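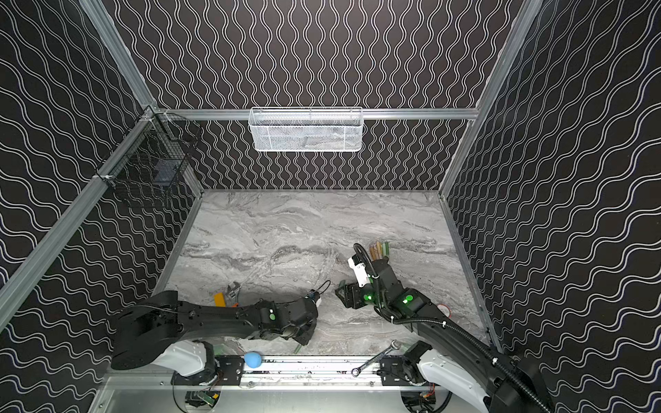

23 October 2023 — hand tools, baskets, and the marble top

Got a whole afternoon on the tool sort and I'm very happy with where it's going. The hand tools have been living in the Sullell drawer since March, all of them in one heap, and I've wanted to get them up onto the bench and into baskets for ages.

Baskets first. The long white mesh one is on the back rail, halfway up the wall, and I love it there. You can reach it without leaning and it leaves the whole tabletop free. The black mesh one is up in the left corner on its little white bracket. It's a bit high for anything you want every day, so I'm leaning toward using it for the things we need twice a month (tape, spare bits, the feeler gauges). Mesh is so much better than the plastic bins we had in the old room! Dust falls through and you can more or less see what's in there.

What goes where

White basket: screwdrivers and anything else long and thin, handles all pointing the same way.
Black basket: small stuff, nothing heavy.
Wrenches: undecided, see further down.
Files: staying in their roll. They chip each other if they're loose.

The handles

Pulled a bunch of tools out to look at the handles together, tan ones and olive-green ones and brown ones, and they make a really handsome group on the gray. I had been planning to sort by size. Now I want to try sorting by handle color, with a strip of matching tape on the basket edge. The colors are far enough apart to tell at a glance in daylight. Under the evening lights the tan and the olive might get closer than I'd like, so check that before cutting any tape.

Cleaned the handles with warm soapy water and an old toothbrush, dried them with a shop towel, and left them out for 39 minutes before putting anything near a closed drawer. The grime that came off was impressive. Two of them had old Bavby stock labels on them with the glue gone to tar. A little cooking oil, wait, wipe, done — no solvent needed. Write that on the cleaning card.

The adjustable wrench

The one with the yellow-orange handle is my favorite thing on the bench right now. It shows up against the marble from clear across the room. Took the jaw all the way out, brushed the worm screw, one drop of light oil, ran it in and out 6 times and wiped off the extra. It moves so nicely now. There was hardly any play left once the grit was gone, and I'd been ready to blame the wrench!

It's too heavy for the black basket, I think. The bracket is small and I don't want to find out its limit by dropping a wrench on the top. Could go at one end of the white basket with the screwdrivers at the other, but then the weight is all on one side. Weighed the full set of smaller screwdrivers on the parts scale for comparison: 384 grams. That's nothing for the rail. The wrenches are where I'd need to be careful. Maybe a magnetic strip from Umeck, if they still have the short ones.

The top and the walls

Still pleased with the marble pattern. Pencil wipes off, oil wipes off, and the swirls hide the small scuffs. They also hide small washers, I'm sorry to say, so any job with tiny hardware should be done on the plain mat. The black panels with the white waves are a treat. I keep catching myself staring at the back one, where the lines run straight up and down, while the side ones slant off toward it. Wipe them with a dry cloth only. The wet cloth left streaks on the black that took longer to get off than the dust did.

The thin aluminum strips along the sides of the top want a wipe too. Crumbs of eraser collect along there.

To do

Ask at Adomaitis whether they have a second white basket in the same length.
Check tan against olive under the evening lights.
Tape: tan, olive, brown, plus yellow for the wrenches.
Felt pad for the bottom of the white basket so the tips don't poke through the mesh.
Empty the last of the Sullell drawer. Mostly hex keys in there now, and one paintbrush that's past saving.
Update the cleaning card (cooking oil for labels, dry cloth for panels).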